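Sundeo Releases Masik 2 Teaching Software for Bench-Top Robot Arms

Update adds remote demonstration, pause marking and a revised review screen; hand guiding carried over from first version

LLEWELLYN, 30/06/2019 - Sundeo, a developer of programming tools for small robot arms, today released Masik 2, the second version of its software for teaching handling tasks by demonstration. The release lets an operator record a task either by moving the arm by hand or by driving it from a separate hand controller, and combine recordings of both kinds in one task file.

Masik 2 is intended for short bench tasks in packing, kitting and sample handling, where product changes are frequent and the time needed to write and test a conventional program is hard to recover. The operator performs the task a number of times with the arm. The software records joint positions, gripper opening, motor current and the wrist camera picture, and builds from them a control policy that the arm then runs without the operator.

The first version of Masik supported hand guiding only. In that mode the joint brakes are released, gravity compensation is switched on, and the operator takes hold of the arm above the wrist and leads it through the motion. Hand guiding gives good results where contact force matters, such as seating a part in a tray. Its main drawback is that the operator's hands and forearms often enter the view of the wrist camera. Recordings made this way contain something that will be absent when the arm runs alone, and a policy trained on them can behave poorly as a result.

Remote demonstration removes the operator from the work area. The hand controller is a scaled copy of the arm with a trigger for the gripper, connected by cable to the same control cabinet. Movement of the controller is reproduced by the arm, with a scaling factor that can be set per task. At reduced scaling, a large movement of the operator's hand produces a small movement at the fingers, which is useful in the last part of an approach. The operator can work from direct sight of the bench, from the wrist camera view on the monitor, or from both.

"With hand guiding you feel the part, and with the controller you see what the arm sees," said Edvin Kvam, head of engineering at Sundeo. "We had customers asking for one or the other. In our own trials most people ended up using both on the same job, so we stopped treating them as separate products and put them in one recorder."

Field trial

Masik 2 was tested before release at Etlow, a contract packer of bottled household and personal care goods. The trial began in December and covered the transfer of plastic bottles from an open bench to a carton insert. Bottles were placed by hand at varying positions and angles, with no fixture or locating mark on the bench surface.

Operators at Etlow recorded 1,726 demonstrations during the trial. Of these, 1,652 were accepted for training after review. The remainder were rejected, in most cases for one of two reasons: the gripper closed before the fingers were level with the body of the bottle, or the operator stopped partway through an approach and started again from a different direction. Rejected recordings are kept in the task file and marked, but are not passed to training.

Training of new operators was handled by Ffion Harries, packing line supervisor at Etlow. According to Harries, operators with no earlier robot experience needed 30 minutes of instruction before making their first usable recording with the hand controller.

"The steering was picked up quickly. The part that took practice was starting from a different place each time," Harries said. "People find a route that works and repeat it. The software needs to see the arm come in from the left, from the right, too high, a bit off line, and then see it corrected."

Masik 2 addresses this with a start position prompt. Before each recording the arm moves to a new position within limits set by the operator, and the gripper opens to a set width.
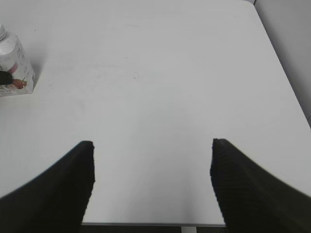 The prompt can be switched off for tasks in which the arm always begins from a fixed station. A separate setting varies the height of the start position only, for benches where sideways movement is restricted by guarding.

Changes to recording and review

Pause marking is also new in this version. When the operator holds the arm still for longer than a set period, the recorder marks the section and offers to remove it. Long pauses in the first version were carried into training and could cause the arm to hesitate at the same point in the task. Sections in which the gripper is moving are never marked.

The review screen now shows the wrist camera picture and the gripper trace on a shared timeline. A recording can be trimmed at either end, split, or rejected with a reason code. Reason codes can be edited by the site administrator - the default list is short, and Etlow replaced most of it.

"Review was the slow step at the start of the trial," said Tiago Valente, product manager for Masik. "An operator would make a set of recordings in one session and then someone else had to go through them at normal speed. The combined timeline lets the reviewer go straight to the point where the fingers close."

Known limits

Masik 2 supports a single arm with a two-finger parallel gripper. Two-arm tasks are not supported. The hand controller does not return force to the operator, and Sundeo recommends hand guiding for insertion and press-fit steps. Policies are specific to the camera mounting used during recording. If the camera is moved or replaced, a calibration check must be run and further demonstrations may be required.

Availability

Masik 2 is available now as a software update to holders of a current Masik license. Existing task files open in the new version without conversion, although they must be retrained before pause marking takes effect. The hand controller is sold separately and requires the second-generation control cabinet.

About Sundeo

Sundeo develops teaching and control software for bench-top robot arms. The company is based in Llewellyn and supplies packers, laboratories and light assembly firms directly and through integrators.

Press contact: Tomos Pugh, Sundeo, Llewellyn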